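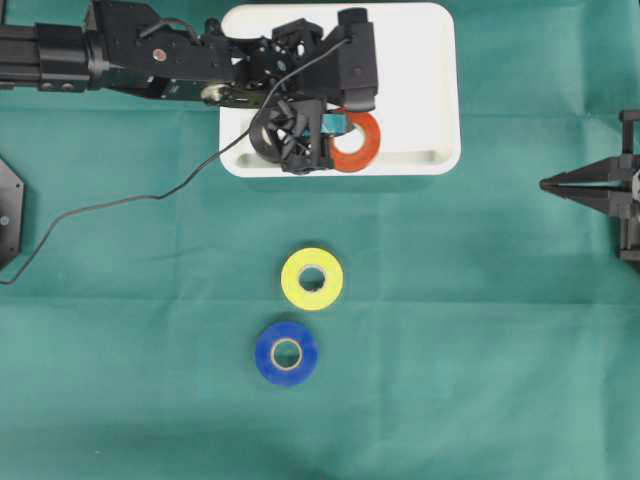
Shanthi Dewan wrote:
Before you touch the software, check how that cable leaves the wrist. Mine ran slack like that and the left arm faulted on joint 5 every time it reached for the tray.

cinulgate_fan
Hmm, I'd look at the fingers first. Printed ones creep. I reprinted mine at 1,914 cycles and the grip was way off by then, you could see it when I laid old next to new.

tapeworm63 (original poster)
Thanks both! So the log on the left arm says 3,684 picks since I last swapped fingers, which is kind of embarrassing. It's the fault code that bugs me though – worn fingers shouldn't throw an encoder error, should they?

Shanthi Dewan wrote:
No they shouldn't. Power down, unplug at the wrist, look for a bent pin, then reseat it and give it a loop of slack at the joint and tie it to the link. Tie, don't tape.

cinulgate_fan
Disagree on tying it to the link, that's how I snapped a connector on my Demau. Tie it to the wrist block and let the rest hang.

Shanthi Dewan wrote:
Depends where your loop is. I've had 2 arms tied to the link since last August and no trouble.

tapeworm63
OK, one pin was a little bent (found it with a magnifier, ugh). Straightened it, tied it at the wrist block for now and it's homing again. Still going to reprint the fingers tonight. Does anybody have the Tresanton files with the thicker knuckle? The link in the old thread is dead.

cinulgate_fan
Sent you a message. Print them flat side down.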